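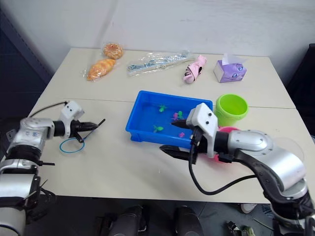
From the Swap Table

Dear neighbors, it has been a good long while since I had this much to say about our little corner of the hall, so pour yourself something and sit down with me for a minute.

Those of you who came by on Wednesday will have noticed that we have gone up to two tables, pushed together along the white wall. I had been asking for the second one since spring, when the winter coats took over and poor Mrs. Puditz had to balance her jam jars on the radiator. What a difference it makes! There is room to set a thing down and look at it properly, and you can lay an umbrella flat without it rolling into somebody's baked goods. There is a seam down the middle that catches a little, so please don't slide anything breakable across it – lift it over, if you would.

Now, the umbrella. It is pink with black markings, it folds up small, and it has a little dark strap. It came in with no note, and I have a feeling it may have been left behind by mistake, so I am holding it under my own name until the end of October. If it belongs to you, just come and tell me so. If it doesn't belong to anybody, it goes back on the table and the first person caught in the rain may have it.

The toy fish are going to be popular, I can tell already. There are five of them, three green and two pink, and they come with a bright blue tray that makes a perfectly good pond. My own two children had something very like it when they were small, and we played with it on the kitchen floor through one whole wet winter until the linoleum never quite recovered. I would love for the fish to go together to one family, tray and all. The lime-green cup that was standing beside them is a separate item, but it is shaped like a small bucket and I do think a child would want it for the catch, so if you take the fish, go ahead and ask for the cup too.

We also have a lavender tissue box with a cartoon face on it, great big eyes, and I have grown fond of it. It is not for swapping. It lives at the end of the table for anybody with a cold, and we have plenty of those at this time of year. Please help yourself, and please take the used ones home with you or put them in the bin by the coat hooks.

A word about food. We are always glad to have it, and the two pastries, a ring with a lovely golden-brown top and a longer one more like a croissant, were wrapped just the way we like them, each in its own clear plastic. Anything baked should come wrapped like that, one piece to a wrapper, and I would be grateful for a slip of paper saying what is in it. We have at least one little visitor who can't have nuts. Food goes along the back edge near the wall, away from shoes and garden things, and whatever is left at closing time goes home with whoever helps me fold the chairs (a better wage than it sounds).

For next month I am hoping for lunch boxes, rain boots in children's sizes, and jigsaw puzzles. The Bermúdez family has promised a puzzle of 700 pieces, and I have their word that all 700 are there. I would also be very happy to see some picture books, as the shelf is looking thin and the same tired alphabet book has gone out and come back more often than I can say.

Doors open at four and we pack up at six. If you can't carry your things over, leave a message at the Urside Street desk, extension 302, and I will come around with the cart.

With love, and see you at the table,
Noemi Benedetti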